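Lundeo planner group – minutes, February meeting
Start 2 pm. Notes from last time agreed.

1. Grasp planning
The new Cestow planner is in, and what a treat it is to read! All 72 block and box layouts load in the simulator. The wrist view goes straight to the pose estimator.

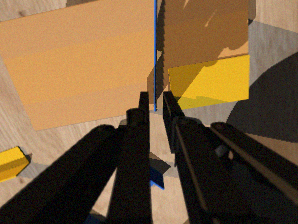
Taheri asked whether the estimator copes when the fingers hide part of a block. Two layouts still fail on this – logs to be shared.

2. Collision checks
Box clearance is now a setting,
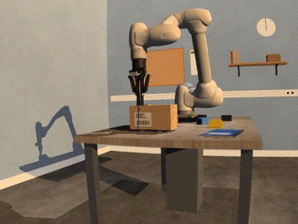 and it can be changed without a rebuild, so tuning should be much quicker. Lovely work.

3. Camera views
The overhead view will be added to the replay tool.

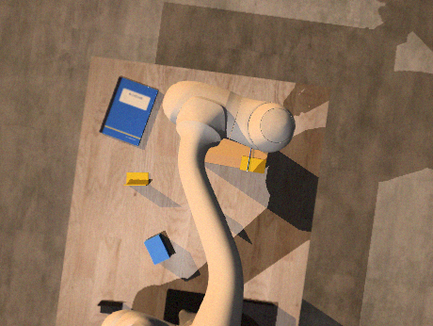
Gillico would prefer one shared clock for all views before anything else is merged. Agreed. Four tickets opened.

Closed 3.40 pm.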